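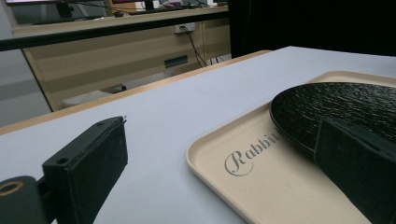 Revbridge hand gripper – build kit

Two-finger gripper on a hand grip, for collecting pick-and-place demonstrations without an arm. Supplied as a kit of printed parts and hardware. You add the camera and the computer.

The Revbridge was drawn up in the shared workshop at Hosberg for people who wanted to teach a small arm simple table jobs and had neither the space nor the patience to drive the arm by remote for every take. You hold the grip, squeeze the trigger, do the job, and the camera on top records it. The same fingers bolt to the Worku wrist plate, so the arm sees much the same view later on.

What you get

Left and right finger, black
Pair of stick-on finger pads, plus one spare pair
Finger carriage and rail
Hand grip with trigger and return spring
Camera bracket, adjustable for tilt
Bag of screws and hex key
Printed build sheet

Not included: camera, USB cable, Worku wrist plate, soldering of any kind.

Details

Opening: 100 mm between pads, fully open
Weight: 719 g without camera
Finger fixing: screws from the top, so a finger can be swapped without stripping the carriage
Build time: one evening if the printed holes are clean, longer if you have to ream them

Fitting the pads

Wipe the finger faces with spirit and let them dry. Peel the backing from the lower corner and lay the pad upwards towards the tip, pressing as you go. Leave it overnight before you grip anything. Pads go on the inner faces only. If one lifts at the tip, replace it; glue makes the face hard and plates start to slide.

Testing on flat things

Blocks and cups are easy, and a new build will pick them up first time and make you think you have finished. We set the fingers up on a round black plate with a rippled top and a beige tray with a low rim. A plate is awkward from above. Come in with the fingers open either side, keep the tips low, and close on the rim. Both pads should meet the plate together. If one touches first the plate skates across the table, and you need to centre the carriage (step 6 on the build sheet).
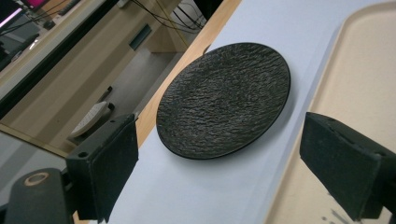

Fingers open either side of the plate, tray to the right.

Check the camera picture at this point too. Both fingertips should be in view with the jaw fully open, low down and left and right, and you want a fair stretch of table beyond them. If you can see a lot of the mounting blocks and not much table, tilt the bracket up a notch and lock it. Do this before recording. Changing the tilt halfway through a set means starting the set again, and we have done that more than once.

The camera also takes in whatever is behind the bench: desk, screens, cables. For our own sets we leave the background alone and move the plate and tray between takes. People working towards a single fixed bench may prefer to hang a cloth.

Recording

The Lolbridge logger takes the camera feed and saves one file per take. It runs at 60 frames a second on the workshop machine. Older laptops drop frames, so lower the rate until the counter stays green. Start each take with the fingers open and clear of everything, and end the same way. Slow, even movements are better than quick ones.

For the plate and tray job we would plan on 400 takes before training anything. Vary where the plate starts and which way the tray faces. Throw out takes where your other hand comes into view.

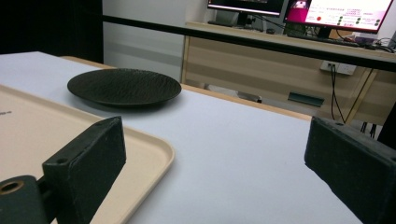

Known problems

Trigger sticks near fully closed. Usually a burr on the rail. Run a fine file along it and wipe off the dust. No oil, as it gets on the pads.

Fingers not parallel. Loosen the top screws, close the jaw on a steel rule, tighten again.

Camera bracket creeps down. Fixed in the May 2018 parts with a deeper notch. If you have the earlier bracket, send a message with your order number and we will post the new one.

Grip too big. A smaller grip is drawn but has not been tested enough to sell. The file is on the downloads page if you want to print it.

Ordering

Kits are packed at Hosberg in small batches. Spare fingers and pads are sold in pairs. The Worku wrist plate is listed separately – check the bolt pattern on your arm before you buy it.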